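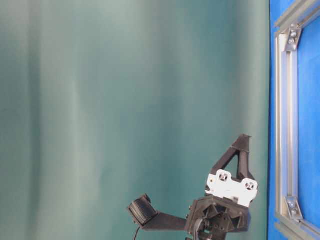

*Teal-green curtain beside a blue panel with an aluminum edge.*

# The Slow Business of Green

The dye house at Uibo starts work at five in the morning, when the town's water is cleanest. By the time the office staff arrive, the first lot of cloth has been in the bath for two hours and the windows on the river side have fogged over. Margareta Tănase checks the color from a strip the size of a bookmark. She dries it with an iron, lays it on a gray table under a daylight lamp, and sets last year's strip next to it.

"If I have to look twice, it goes back in," she said on the morning I visited. It went back in.

Tănase has run the color room at Uibo for most of her working life. The company dyes and finishes curtain cloth for other firms, and its biggest customer is Kunel, a weaving mill on the other side of Sollholm that sells plain, heavy fabric to theaters, hotels, schools and hospitals. Very little of it has a pattern. Buyers of this kind of cloth want one flat color, and they want to be able to order the same color again years later and hang the new piece next to the old one.

That second request causes most of the trouble, and green causes more of it than any other color.

## A color made of other colors

Most greens on cloth are mixed. A dyer starts with a yellow and a blue, and often adds a small amount of a third dye to dull the result. Each of these goes into the fiber at its own speed. If the bath heats up too quickly, one color gets ahead of the others, and the cloth comes out blotchy or leaning to one side. The two main dyes may also fade at different rates. A green curtain that hangs in a south-facing window for several summers can turn noticeably bluer as the yellow gives out.

Teal is worse, according to Tănase. It sits on the line between two color names, and people disagree about which side it belongs on. She has had the same strip rejected by one buyer for being too blue and by another for being too green, in the same week.

The color room keeps its recipes in a run of binders that fill one wall. Every recipe has a number, and the staff talk about colors by number alone. The one I heard most often was 2374, a mid teal that Kunel has sold under the name Neka for longer than anyone in the office could tell me. Next to it in popularity is 2984, which is darker and has more gray in it. To my eye, on separate tables, they were the same color. Side by side they were plainly different, and after an hour in the room I could tell them apart from the doorway.

Computers do a good part of the matching now. A device reads the light bouncing off a sample and suggests a recipe, and the first guess is usually close. Tănase uses it every day and has no quarrel with it. Her complaint is with the people who think the reading settles the argument. Cloth is hung in folds, under all sorts of lamps, and the reading is taken flat.

## What the fold does

I had not thought much about folds before I went to Sollholm. At Kunel they talk about them constantly.

A curtain is usually cut much wider than the opening it covers. The extra width, called fullness, is what makes it fall in waves. A full curtain has raised parts that catch the light and hollows that don't, so one piece of cloth shows a range of shades from top to bottom. Customers who choose a color from a flat sample are often surprised when the finished curtain looks darker than they expected. The sales office now sends samples large enough to pinch into a fold, and asks people to hold them up at arm's length, near the wall where the curtain will hang.

The weave matters too. A smooth face reflects more light and shows bright bands where it bulges. A brushed face soaks light up. Theaters generally want the second kind, so that the audience isn't distracted by shine. Hotels tend to ask for the first, then ask whether it can be made less shiny.

Weight decides how the folds behave at the bottom. Kunel puts a cord of small weights into the hem of its lighter cloth. The heavier grades hang straight without help, although they need a few days on the rail to settle. Installers dislike being called back on the first afternoon to look at a hem that will have dropped into line by the end of the week.

## The replacement problem

Schools are the mill's most loyal customers and its most difficult. They buy a set of curtains for an assembly hall, use them hard, and come back when one panel is torn or stained. They rarely have money for a full set. What they want is a single panel that matches the others.

The trouble is that the others have changed. They have been washed, or should have been, and they have stood in sunlight. A new panel dyed perfectly to the original recipe will look wrong beside them.

Uibo's answer is to ask for a piece of the old cloth, cut from inside the hem, and another piece from the face. The hem piece shows the color as it was sold. The face piece shows where it has gone. Tănase then aims for a point between the two, closer to the face. For a few years the new panel will be slightly fresher than its neighbors. After that it catches up, and from the back of the hall the difference can't be seen.

She will not dye all the way to the faded color. A panel made to match faded cloth goes on fading after it is hung, and the new and old pieces pass each other. She did it once, early on, for a concert hall that insisted. The hall came back with a complaint and she still has the letter.

## Water and heat

Dyeing uses a lot of both, and the bills have risen. Uibo has changed more in the last few years than in the decades before. It used to empty each bath into the treatment tanks after a single lot. For darker shades it now tops up the same bath and uses it again, which saves water and heat but makes the arithmetic harder, as some dye is always left over from the lot before. The shift leaders were against it. They had spent years learning to start from a clean bath, and the first season produced a good deal of cloth that had to be sold as seconds.

Some of those seconds are still in the warehouse. They are sold by the roll from a side door on Saturday mornings, and a number of kitchens in Sollholm have curtains in colors that never got a number. A greenish one, from a batch intended to be 2984, sold out quickly. People have asked for it since. Tănase has tried to make it again and can't.

The mill and the dye house have also had to think about where new workers will come from. The color room takes on one trainee at a time. The training lasts 3 years, and the first part of it is mostly cutting strips, drying them and labeling the backs. Trainees are tested for color vision before they start, but a good result on the test tells the room little about whether someone will be any use. Patience with small differences has to be seen at the table. The current trainee began in September and is now allowed to comment on yellows.

## Storing a standard

Every color needs a master, a piece of cloth that all later lots are compared with. Masters are kept in the dark, in paper envelopes, in a steel cabinet that is opened as seldom as possible. Working copies go out to the tables and are thrown away when they get dirty from handling.

Masters change too, even in the dark. The room replaces them on a schedule, and the replacement is the most argued-over piece of cloth the building makes. Two people have to sign the back of it. If it drifts slightly, every lot after it drifts the same way.

The master for Neka was being replaced while I was there. Four candidate strips lay on the gray table, each from a different bath. Tănase had the lamp switched off and the blind raised to look at them by the window, then had everything put back and looked again under the lamp. She turned one strip a quarter turn, so the threads ran the same way as the others, and took her glasses off.

She picked the second from the left. Her colleague preferred the third. They agreed to leave both in the cabinet overnight and look again in the morning, before the first bath.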